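13 April 2024

Back from Skendton by the late train, and I still don't believe in the walking cure. I've been told for two years now that I should get outside more, that it would fix the sleep and the shoulder and my general attitude. So I went. The shoulder hurts more than it did this morning, and my attitude is what it was.

The trail people claim the loop from Bresthorpe to Skendton does wonders for the blood pressure. It's on the sign at the start, in green letters, with no hint of where they got it. Sixteen miles, the sign also says. I'd like to know who measured that and whether they went through the bog or around it. I went through, not by choice, and had one boot full of water by the second gate.

I wore the Brinkmann boots, which were sold to me as waterproof. The man in the store said they were good for 1000 miles. I have had maybe a tenth of that out of them and the left heel is already coming away from the sole. When I called last week I was told it was "normal settling." Shoes don't settle. Houses settle, and people worry when they do.

Lunch was at the reservoir, on the wall, out of the wind. Cheese sandwich, an apple that had gone soft on one side, coffee from the flask. The coffee was good. I'll give the day that much.
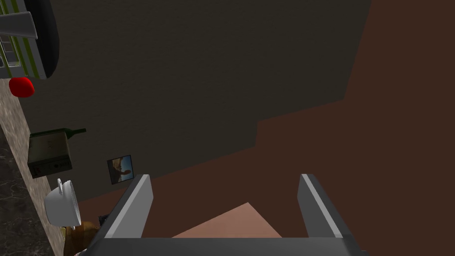 2 min read

I was also supposed to be counting steps. Everyone at work is doing it through July, with a prize at the end which I'm fairly sure will be a water bottle. The app had me at 3000 before I'd even left the station parking lot, and then it sat on the same number all the way up the hill. By the reservoir it had decided I'd been cycling. I turned it off. I'd rather have no number than a made-up one, though I seem to be alone in that at the office.

What bothers me is how sure they all are. Ten minutes of morning light, a cold shower, no screens after dinner – I did the lot in January and slept exactly as badly as before, only colder. I was told I hadn't kept it up long enough. How long is enough? It's always a bit longer than whatever I did.

The tea room in Maltov was shut, with a card in the door saying back soon. I waited on the bench for a while and then gave up and bought chips at the station.

The stretch above the reservoir was fine, I suppose. There were larks up there, and for a mile or so I wasn't thinking about anything much. I'm not putting that down as proof. I could have had the same from a decent book, with dry feet.

Boots are by the radiator, stuffed with newspaper. They want me to come again in 3 weeks. I said I'd see.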